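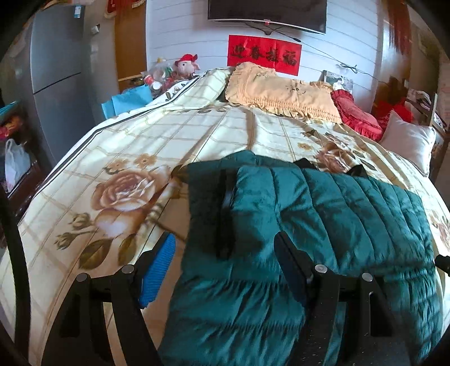
Photos: Olanrewaju Ibrahim / Grundeck

Quilted jackets: folding on a bed

This gallery belongs to the Grundeck pages on off-season clothing storage. It covers one garment type, the puffer jacket with horizontal quilting, and one work surface, a made bed. The same method applies to padded vests and most lined parkas. Knitwear and wool coats are handled on separate pages.

The jacket is dark green to teal, depending on the light. The surface has a slight shine and the quilt channels run across the body. The bedding is a cream floral print over a grid of thin lines. A checked or gridded cover is useful for this work. The lines give a reference for squaring the hem and setting the fold width, and no ruler is needed.

Laying out

Place the jacket on the bed with the hem toward you and the collar toward the pillows. Fabric that hangs over the foot of the bed pulls on the rest of the garment, so move the whole jacket up until the hem lies flat. Keep the duvet on. A bare mattress works too, but a padded jacket slides on a smooth mattress cover.

Empty the pockets first. Check the inside pocket separately; it is the one most often missed, and a coin or key left there will press a mark into the filling over a long storage period. Close all zippers before folding. An open zipper shifts sideways under pressure and the teeth can catch the lining. Pocket zippers should be closed fully, with the pull lying flat along the track. 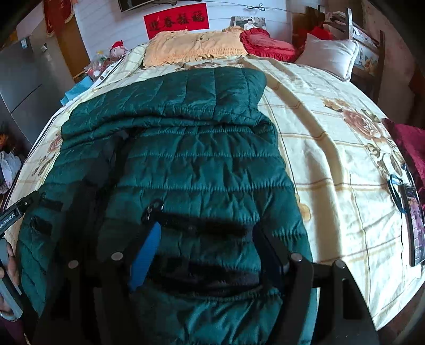 Smoothing is done with the flat of the hand, from the center seam outward, following the channels. Work one channel at a time if the filling has gathered at one end. Pushing across the seams moves very little filling and strains the stitching. Small wrinkles in the shell fabric between seams are normal for this construction and do not need to be removed. Do not iron.

If the collar has folded over on itself, open it and lay it flat before turning in the sides. A collar left doubled at this stage adds two layers at the thickest point of the finished bundle, and the bundle will not sit level on a shelf.

Sleeves

Straighten each sleeve from shoulder to cuff before folding. The usual fault is a twist near the elbow, which shows as creases running along the length of the sleeve. Hold the cuff, turn it until the side seam is straight, then lay it down again. Ribbed cuffs are left relaxed. Do not tuck them inside the sleeve for long storage; the knit takes a set and loses stretch.

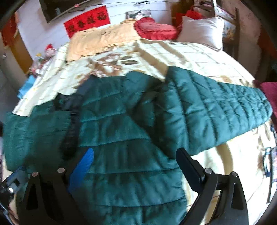
Quilted jacket on the bed, with dark furry trim and a blue ribbed cuff.

Furry trim is placed on the outside of the bundle, facing up. If it unbuttons or unzips, store it apart in a paper bag. Shake it before bagging. Trim that has been pressed between padded layers can be recovered with a wide comb, working from the tips back to the base.

Folding sequence used on this page

Sleeves in across the body, one over the other.
Sides in to the fold width.
Hem up to mid-body.
Upper section down over the hem, trim left outside.
Press by hand for air, from the fold toward the open edge.

Storage

Our storage notes use the Avetti fabric box and the Tekham zip bag. The Avetti takes 4 adult jackets folded as above, in two stacks. The Tekham takes fewer but fits under a low bed frame. Vacuum bags are not recommended here for filled garments. They save space, but the filling is slow to come back, and in our July check two jackets stored that way still had flat channels the next morning.

Weight is rarely a limit with padded clothing. The heaviest adult jacket in our list is 862 g and the lightest is 558 g. Do not place boots, books or bedding sets on top of the box. A cotton sheet over the stack is enough to keep dust off.

Labeling: the garment type and the owner's initials on the short side of the box, where it faces out of the closet. We use Rana card tags with string. Adhesive labels come off fabric boxes after a season and leave residue.

Other galleries in this set cover duvets, children's snowsuits, and scarves and gloves. The full storage index now has more than 141 entries, sorted by garment and by container.

Text and photos by Olanrewaju Ibrahim. Corrections to the storage pages can be sent through the Grundeck contact form; please include the page title.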